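Fórum Nutent > Robótica educativa > Projetos de alunos

Segmentar ações em vídeo na primeira pessoa: onde acaba "calçar" e começa "ajustar"?

Publicado por clorndale_equipa em 7 de maio

Boa tarde. Somos um grupo de alunos do clube de robótica da escola e estamos a preparar um projeto para o concurso de novembro. O tema é reconhecimento de tarefas manuais a partir de imagens captadas à altura da cabeça. O objetivo final é um robô de mesa que perceba em que passo vai uma pessoa e lhe entregue o objeto seguinte. Para já só temos a parte da visão.

Juntámos 323 clipes curtos, todos com tarefas do dia a dia: calçar, dobrar cartão, apanhar coisas do chão, arrumar prateleiras. Cada clipe é dividido em segmentos e cada segmento leva um verbo e um objeto. A ferramenta que usamos é a Nevia, na versão gratuita. Até agora temos 1021 segmentos marcados.

O problema são os verbos. Dois alunos marcaram os mesmos clipes em separado e nas tarefas com sapatos quase nunca coincidem. Um escreve "calçar", outro escreve "ajustar", outras vezes aparece "segurar". Deixo um fotograma de um dos casos em que não houve acordo.

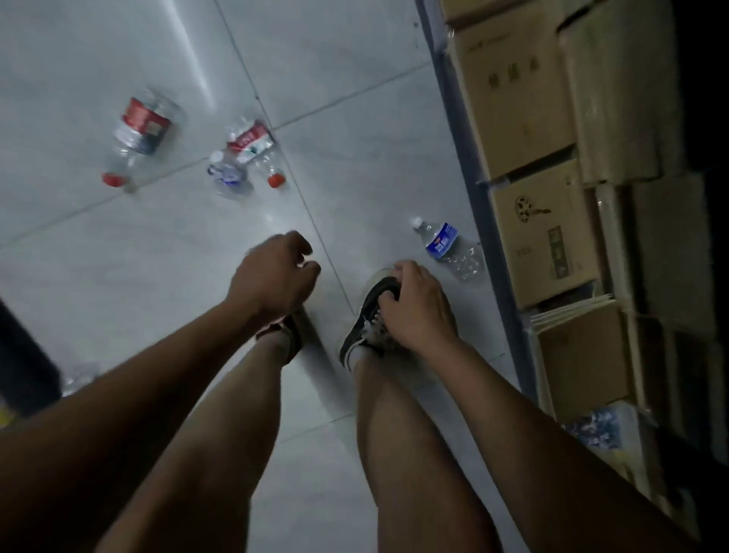 Mão direita no ténis preto, sobre a língua e os atacadores. Garrafas e prateleira com caixas à frente.

A segunda dúvida tem a ver com os objetos. As garrafas no chão devem ser marcadas, mesmo quando a tarefa é com os sapatos? E as caixas de cartão da prateleira? Se marcarmos tudo, demoramos o triplo do tempo. Se não marcarmos, temos receio de que o detetor aprenda que uma garrafa é fundo.

Agradecemos respostas de quem já tenha feito anotação deste género.

3 respostas

oyelaran_lab
Resposta aceite

Estão a misturar dois problemas. Vou por partes.

Verbos. Um fotograma isolado não chega para distinguir "calçar" de "ajustar". No que publicaram, a mão direita agarra a parte de cima do sapato e o pé já lá está, com a meia curta a ver-se no tornozelo. Pode ser o fim de calçar, pode ser um ajuste, pode até ser o começo de descalçar. O anotador tem de ver o clipe antes e depois. A regra que usamos no nosso laboratório é esta:

"calçar" vai do primeiro contacto do pé com o sapato até o calcanhar assentar;
"ajustar" é tudo o que a mão faz ao sapato depois disso, sem dar nó;
"atar" começa quando as duas mãos pegam nas pontas dos atacadores.

"Segurar" só se usa quando a mão fica parada mais de 2 segundos. Escrevam as regras numa folha com exemplos e voltem a marcar uma amostra pequena em separado. Só depois vale a pena mexer no resto.

Marquem também cada mão por si. Aqui a esquerda está por cima do outro ténis, com os dedos meio dobrados, e eu não a marcaria como contacto sem ver os fotogramas vizinhos. Se tiverem uma única etiqueta para as duas mãos, perdem essa diferença.

Objetos. Para a segmentação de ações, marquem só o objeto que está na mão. Para o detetor é diferente: quando uma classe existe no vosso conjunto, tem de ser marcada em todos os fotogramas de treino onde aparece, incluindo as que estão amachucadas ou meio tapadas por outra. Se deixarem garrafas por marcar, o treino conta-as como erro quando o modelo acerta. A solução barata é escolher um subconjunto de fotogramas só para o detetor e anotar esses por completo.

marta_ou_nao

Nós no ano passado marcámos tudo tudo e arrependemo-nos, foram semanas nisso. No fim tínhamos cerca de 4000 caixas delimitadoras e metade eram prateleiras. O júri nem perguntou pelos dados, quis ver o robô a mexer. Eu tratava já do braço.

prof_eletrotecnia

Concordo com a resposta aceite quanto às regras escritas. Acrescento duas coisas.

As garrafas transparentes em chão claro são difíceis para um detetor pequeno. Nesse fotograma o chão de mosaico tem um reflexo forte na parte de cima, e o rótulo e a tampa vão ser quase tudo o que o modelo aproveita. Convém juntar imagens de garrafas sem rótulo e noutros pavimentos, ou o resultado fora dessa sala vai ser fraco.

Separem treino e teste por gravação inteira. Se fotogramas do mesmo clipe forem parar aos dois lados, a percentagem que apresentarem em novembro não quer dizer nada. A Nevia faz a divisão ao acaso por defeito, é preciso mudar isso nas opções de exportação.

clorndale_equipa

Obrigado. Já escrevemos a folha de regras e vamos repetir a marcação dos clipes com sapatos. A opção de exportação estava mesmo ao acaso. Quanto às mãos separadas, a versão gratuita deixa criar duas pistas por clipe, portanto dá para fazer.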